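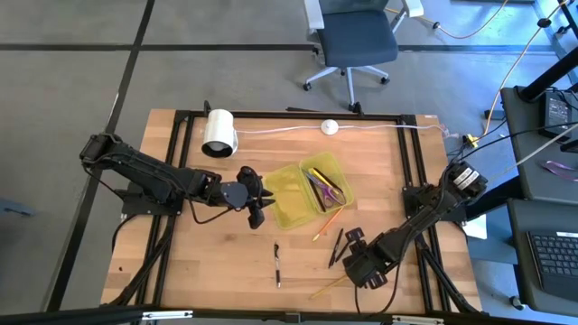

Fig. 1. Two-arm workbench, pens and container task.

Unit 4: What a robot cell costs before it does any work

In this unit we prepare a purchase plan for one bench like the one in Fig. 1. Please read it before the session and bring your own draft table.

Students usually begin with the arms. This is natural, the arms are the largest line and the supplier gives the price quickly. But an offer for two arms is not an offer for a bench. Look again at the figure and write one budget line for each thing which must be bought, built or borrowed: the table top, the extrusion frame, the mounting bases, the grippers, the cables, the power cords on the floor, the desk next to the bench, the chair.

Then make a second list for small objects. Pens, pencils, scissors and a plastic container cost very little, but they get lost and they break. In our Zuldale plan we put 500 euros for them for one year, and in February we had already used about half.

Points to check with the supplier

Is the gripper included, or is it a separate order? Jamow and Babić answer this differently, so ask in writing.
Are spare fingers sold alone? We recommend 4 spare pairs per bench.
How long is the delivery? Virnonska gave us 6 weeks for the frame — the arms came earlier and had to wait in their boxes.
Who pays the transport if one arm goes back for repair?

Floor space

Measure the reach of both arms when they are stretched, then add room for a person on a chair. Mark the area on the floor with tape before you sign the order. Cords should have their own path, and this path must be in the drawing.

Homework

Prepare a budget for 2 benches. Do not simply double the numbers: the desk can possibly be shared, the frame cannot. Write beside each line if the price is from an offer or is your own estimate. Send the table by Saturday, May 8, 2021.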